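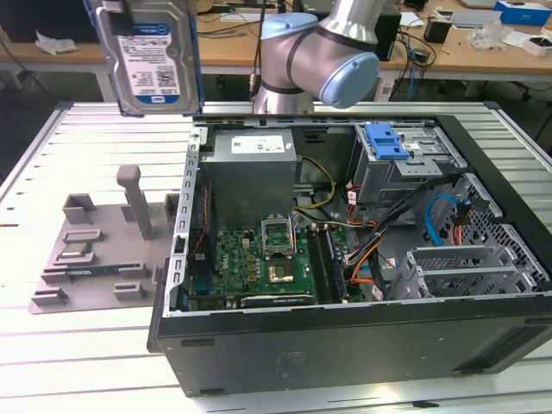
*Teardown bench, hard drive in the air, case on its side.*

Written fast between runs, so excuse the state of it.

My view, after a month of swapping grippers on this bench: we spend far too long arguing about arms and nowhere near enough on the last few centimetres. Everyone wants to compare arms. Reach, payload, how smooth the joints look in the promo clip. Fine. Put any decent arm over an open desktop tower and the arm is the boring part. The fingers decide your day.

We had two grippers on trial. The Tavasico parallel jaw, stiff, cheap, ugly. And the Hermans adaptive one with the soft pads, which costs a good deal more and comes in a very nice case. Same arm, same controller, same tower. 100 tries each on the hard drive, 100 each on the CPU.

The drive first. A 3.5-inch drive is a brick. Lovely flat sides, decent weight, doesn't mind being squeezed a bit. Tavasico got 72 clean lifts, Hermans did better, and if I'd stopped there I'd have told you to buy the Hermans and gone home. Plenty of reviews do stop there. Big part, easy part, nice video.

Then the CPU. Small, thin, hates being tilted. Soft pads wrap around things, that's the whole selling point, and wrapping is exactly what you don't want on a chip. It rolled in the grip. Only a little, but a socket doesn't care that it's only a little. The stiff jaws were dumb and square and the chip stayed where I'd told it to stay. Hermans managed 25 good placements out of the hundred. Tavasico beat that before lunch.

So which one is better? Wrong question, and I'm tired of recieving it by email. Better at what, on which part, going where.

Roald Sjöberg disagrees with me and he's not a fool, so here's his side. He says the fixture did the work. The plate on the left of the table is 3D printed, and it has a slot that holds the CPU and a pocket for the little green board. Take the plate away, he says, toss the chip on the table at any old angle, and the stiff jaws fall apart. Probably true! But I'd turn it around. If a printed plate fixes the problem, print the plate. Plastic is cheap. A fancy finger that forgives a messy table is solving something I can solve in an afternoon with a file and some bad language.

Where he's got me is the cables. Open up an ordinary PC and there's wire all over the place, yellow and black off the power supply, orange past the memory, a pale blue SATA lead doing its own thing. You can't fixture that. Neither gripper was any good at it. The stiff one pinched, the soft one sort of stroked them. I'd pay real money for a finger that could push a cable aside and hold it there while somthing else goes in, and I haven't seen one in any catalogue. Imau keep hinting. We'll see in April.

Cameras, quickly. We look down at the case from one fixed spot and it's fine until the arm leans over the very thing you want to look at. Which is always. Wrist camera fixes that and brings its own misery, mostly cable drag. I've no strong opinion yet, ask me after the next 200 runs.

Controllers: used the one that came with the arm. Worked. Moving on.

What I'd like to see from vendors is dull. Publish results on small parts as well as big ones. Say what the part was sitting in when you picked it up. Say how many tries, and show the misses. The Plamitdale people put out a sheet like that last year, one page, mostly failures, and it's the only spec sheet I've ever pinned above a bench.

I'm keeping the Tavasico for the chips. The Hermans goes back in its nice case until someone hands me a box of round things. Drives can go to whichever one's bolted on.

More once the cable tests are done.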